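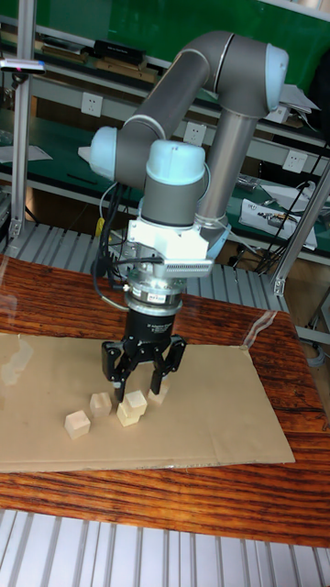 Wooden cubes on a sheet of cardboard, tabletop.

Kitstead Toy Library
Minutes of the members' meeting, 17/11/2021

Present: eight members. Apologies: three.

1. Minutes of the last meeting
Approved with one correction. The puzzles went to the Nernell branch, not Pulirdale.

2. Opening hours
The Saturday morning session stays as it is. The late session was used by very few families in the fall and will stop at the end of November. A notice will go on the door and in the newsletter.

3. Missing pieces
Seven sets came back incomplete. Members agreed to keep the present deposit and to weigh the larger sets at the desk - counting takes too long when there is a line. The marble run is withdrawn until replacement track is found.

4. Shelving
The Sundqvist quote came in at over $4000, with delivery extra. Members felt this was too much for one wall. A second quote will be asked for, without the corner unit.

5. Pulirdale
The branch asked to borrow the train table through the winter. Agreed, provided they collect it.

6. Other business
The heater in the back room is noisy again. The landlord has been told.

Next meeting: date to be set by email.

Kitstead Toy Library | Contact us | Back to top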